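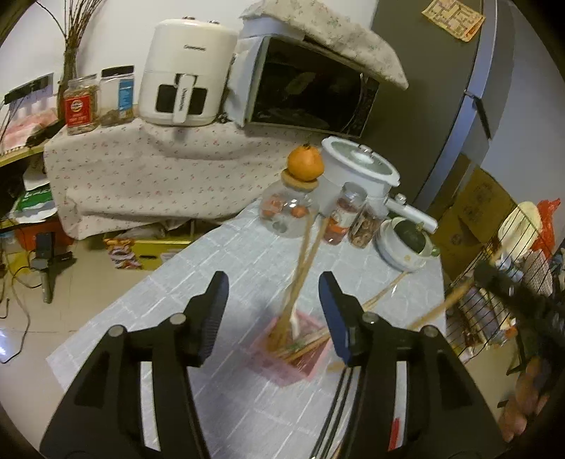

Why do people eat with sticks?

Maybe you have tried to eat noodles with chopsticks, and maybe the noodles fell back in the bowl. Do not worry. Children in China, Japan, Korea and Vietnam also need a long time to learn it. Their first noodles fall down too.

Chopsticks are very old. People in China used them more than three thousand years ago. But the first ones were probably not for eating. They were for cooking! A cook needs to turn the food in a hot pot, and fingers are not good for this work. Two long sticks can go into the boiling water and come out again with a piece of meat, and the hand stays safe.

Many cooks still do this today. Cooking chopsticks are often much longer than the ones for the table.

How did they come to the table?

Long ago, people in China began to cut their food in small pieces before they cooked it. Small pieces are ready quickly, so the fire can be small also, and you need less wood. When the food comes to the table in small pieces, you do not need a knife on your plate. Two sticks are enough.

Soup is another story. For soup you take a spoon, or you lift the bowl to your mouth. In Japan it is polite to lift your soup bowl. In Korea it is more polite to leave it on the table and use the spoon. So please look first at what the others do!

Are all chopsticks the same?

No, you can often see from which country they come.

Chinese chopsticks are usually long, and the end is blunt. At a big table the dishes stand in the middle and everybody reaches for them, so a long stick is practical.

Japanese chopsticks are usually shorter and have a thin, pointed end. With a pointed end it is easier to take small bones out of a fish.

Korean chopsticks are often made of metal, and many of them are flat. They are heavier and a little slippery. If you can pick up a bean with them, you can be proud.

How do you hold them?

Put the first stick in the soft place between your thumb and your hand. Let it rest on your ring finger. This stick does not move. It is lazy – it only waits.

Hold the second stick like a pencil, with your thumb, your pointing finger and your middle finger. This one moves up and down.

Now bring the two ends together. Are they at the same height? If one is longer than the other, they will cross and your food will jump away.

Start with something big and soft, for example a piece of bread or a cotton ball. After this try a grape, and then a peanut. My neighbor Remedios Campos learned it when she was 69, with popcorn, and she ate all the exercises.

What should you not do?

Every table has its rules. These are some for chopsticks:

Do not stand them straight up in your rice. In Japan and China this looks like something people do when they remember a person who has died.

Do not point with them at your sister.

Do not pass food from your chopsticks to the chopsticks of another person. In Japan this also makes people think of a funeral. Put the food on their plate.

Do not play the drums with them, even if the bowl makes a very nice sound.

A word to remember

In Japanese, chopsticks are called "hashi". But "hashi" can also mean "bridge", or "edge". The words are written with different signs, and in Tokyo you say them with a different melody. Try to make a sentence with all three: I eat with hashi at the hashi of the hashi!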